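Start > Unterwegs > Besichtigungen

Tag der offenen Tür bei Haltine in Stolby

Lesezeit: 2 Minuten

Am Freitag konnte man bei Haltine den Neubau ansehen. Der Eintritt kostete nichts, am Tor gab es einen Lageplan. 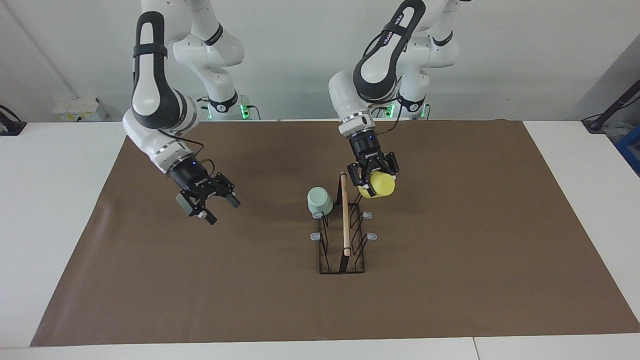

Anfahrt und Halle

Vom Bahnhof fährt der Bus bis vor das Werk. Die Halle hat 3.000 Quadratmeter, geheizt wird mit Abwärme aus der Nachbarschaft. Die Führung war gut zu verstehen – nur im Lager hallte es.

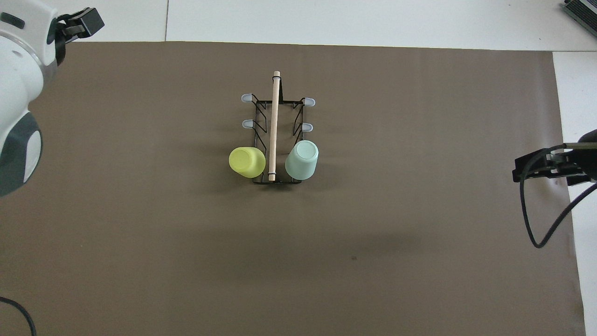

Danach ging es aufs Dach. Von dort sieht man bis Ham, der Wind war allerdings kräftig. Die Kantine hatte Linsensuppe und Pflaumenkuchen, beides ordentlich. 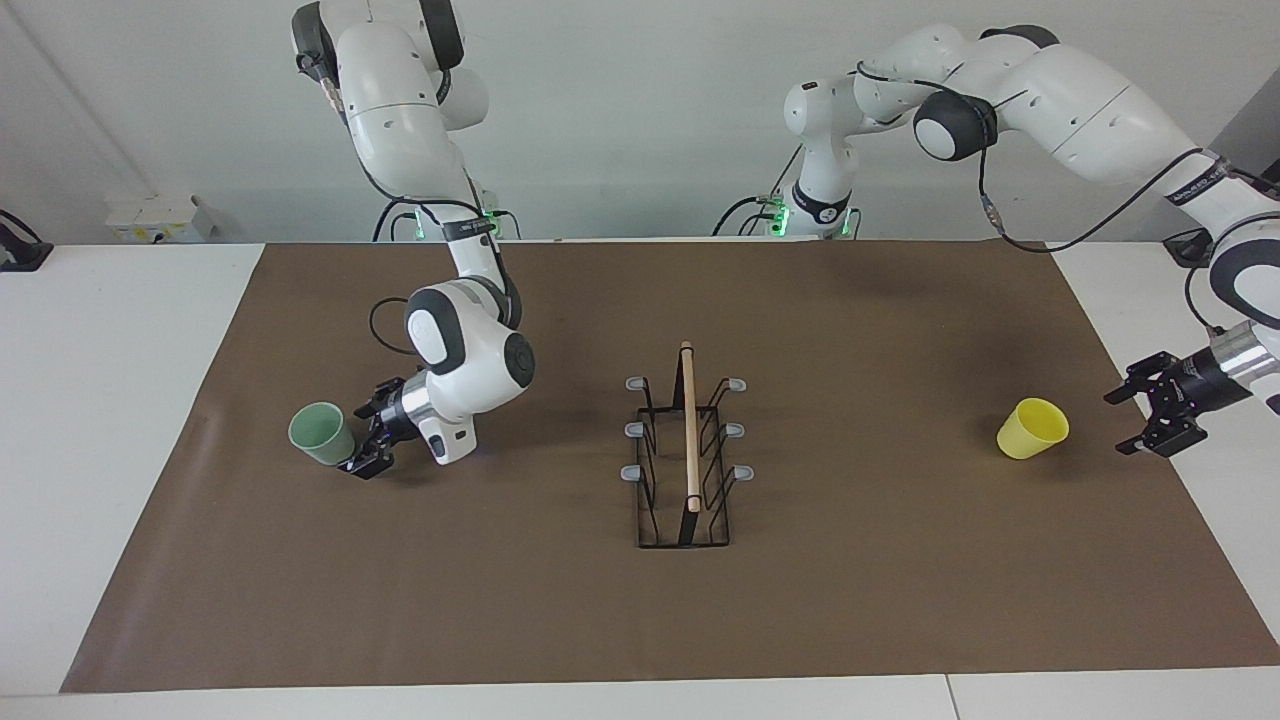
Für den Rückweg sollte man früh los, am Nachmittag staute es sich auf dem Parkplatz.

Kommentare

radler_ost: Gibt es dort Fahrradständer?

moni: Ja, 100 Meter hinter dem Tor.

Stolbyer: Der Kuchen war um zwei schon aus.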